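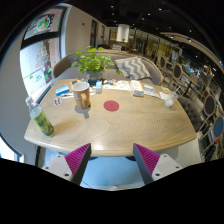 Lilton renters asked to pay monthly fee for "smart" furniture plan

Tenants in three Lilton apartment buildings have until the end of October to decide whether to join a furniture subscription that their landlord says will save them money. The numbers it has given out so far make that hard to check.

The landlord, Skelledier, sent letters to 679 households last month offering what it calls the Stornex Home Plan. Renters who sign up pay $30 a month and can pick a table, a sofa, a bed or a set of shelves from a list. The furniture is swapped or repaired on request. At the end of the lease it goes back.

According to the letter, members will "save hundreds against the cost of buying new." It doesn't say which furniture was used for the comparison, how long a member would have to stay in the plan to save that much, or whether the $150 joining fee was counted. Asked for the figures, Skelledier sent back a copy of the same letter and a link to the sign-up page.

The sums are not hard to do at home. A tenant on a two-year lease would hand over $720 in monthly payments, plus the joining fee, for a total of $870. The plan covers one large item. A second item costs another $15 a month, and the letter mentions that on its back page, below the paragraph on moving dates. Add the second item for the full two years and the bill reaches $1,230, with nothing left to show for it when the movers come.

Elibariki Langat, who rents a two-bedroom on Kinyua Street, said he read the letter twice before he found the part about damage.

"Scratches are fine, they say, and stains are fine if they're small," Langat said. "Small to who? I drink coffee at my table every day of my life. I want somebody to tell me what a small stain is before I sign anything."

The contract, which tenants can read online once they enter an email address, says the company will decide "at its reasonable discretion" whether wear is normal. Members can dispute a charge within a week of getting the bill. The dispute goes to Skelledier.

Skelledier also makes a green claim for the plan, saying it will keep furniture "out of the landfill and in the loop." Plenty of furniture does get dumped behind apartment buildings at the end of the month, and anyone who has walked down Kinyua Street when leases turn over has seen it. But the company would not say how many times a piece gets reused before it is thrown out, or where it goes after that. It would not say whether any of the stock is secondhand now. A spokeswoman wrote that the company was "on a journey" and would share more next year.

There is also the matter of what the plan is tied to. Tenants who join will have the fee added to their rent bill. The contract treats a missed furniture payment as money owed on the account, and a late fee applies to the whole account. Skelledier said it has "no intention" of moving to evict anyone over a table. The contract has no line ruling that out.

Some renters may still find the plan useful. People in town for a short job, or just out of school with nothing but a mattress, would get a furnished room without a big bill up front. For a six-month stay with one item the total is $330, and there is no truck to rent and nothing to sell at the end. The letter went to every household in the three buildings, though, and many of those tenants have lived there for years with furniture of their own.

Langat said he bought his kitchen table used, from a neighbor who was moving away, and paid less than the joining fee for it.

"It wobbles a little," he said. "I put cardboard under it."

Skelledier said over 40 percent of tenants in a survey were "interested or somewhat interested" in the plan. The company did not say how many people answered the survey or what they were told about the price. It has not said how many households have signed up.

Tenants who do nothing will not be enrolled, according to the letter. Those who do join can cancel after the first year with 30 days' notice. The joining fee is not refunded, and a pickup charge may apply. The letter does not list the amount.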